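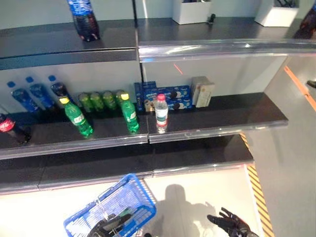 The Wurnunent Open Day is a yearly public demonstration of shop robots held at the Wurnunent robotics workshop each May. It is best known for its shelf demonstration, in which a two-handed robot works at a stocked drinks shelf with a shopping basket while visitors look on and, more often than not, offer it advice. The day began as a modest afternoon for the families of staff and has since grown into a fixture that people from the neighbouring streets look forward to with real affection.

History

The first open day was organised by Lurdes Godinho, then head of the workshop, who felt that the people living nearby ought to have a chance to see what went on behind its doors. She borrowed 50 chairs from the parish hall, and was rather touched to find that they were not enough. The following year the chairs were given up altogether, as visitors plainly preferred to stand and wander, and the programme was stretched to fill the whole day, from ten in the morning until the last family could be persuaded to go home.

Attendance reached 155 in the second year and almost 400 by the fifth, when the Jarnov bakery began to supply the buns. Kiprono Obura, who took over the arrangements from Godinho, brought in timed entry in small groups, and this has been kept ever since — chiefly for the comfort of the younger children, who had been having trouble seeing past the grown-ups.

The shelf demonstration

The centrepiece of the day takes place at a dark shelving unit fitted out like a corner of a small supermarket, with soft drinks, bottled water and a few packaged goods. A blue plastic basket of the ordinary shopping kind stands in for the customer's own.
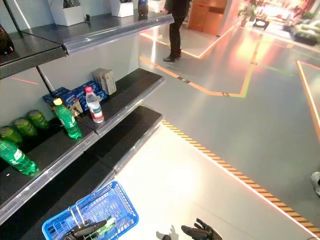
Shelving and basket at the Wurnunent Open Day, with the floor markings beyond.

Each session opens with a short welcome, given for many years by Muthoni Mabula, whose habit of greeting the robot before the audience has been fondly copied by her successors. The task is then read aloud. It may be a matter of fetching a particular drink, or of tidying bottles that have been laid on their sides, and the audience is usually allowed to choose between two or three tasks drawn up beforehand.

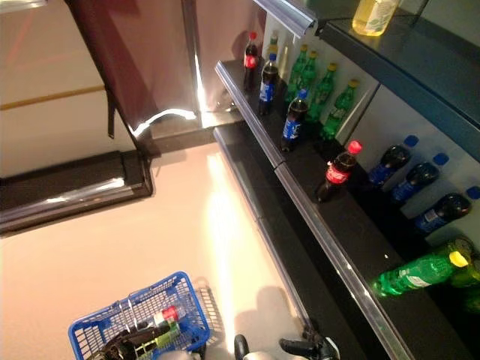 Bottles are considered the harder part of the programme. Their round sides leave little room for a careless grip, the clear ones are difficult to pick out against a pale background, and a row standing close together asks for a good deal of patience. Sessions are therefore not timed, and the presenters are encouraged to let a slow attempt run its course, which regular visitors say is much the most enjoyable part of the day.

Dennis Mwaipopo, who wrote the present running order, also introduced the question period that follows each session. Children are called upon first. The questions have been collected in a ring binder since his first year, and there are now more than 300 of them, ranging from how the robot knows when to let go to whether it has a favourite drink. 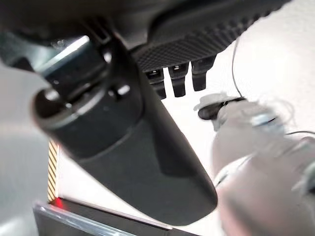

A talk on arms and grippers is given in the afternoon by Yaneth Guzmán. It deals with joints, cables and the shape of fingers, and is meant for listeners with no technical background at all, though several engineers from the Kaczorowski works are known to attend every time and sit through it with evident pleasure.

Related events

A smaller evening version, the Prevum Session, is held for local shopkeepers. It uses the same shelf and begins at half past six, with a longer discussion afterwards on how goods are best laid out for both machines and people. Tea is provided, and the buns left over from the daytime are generally finished off.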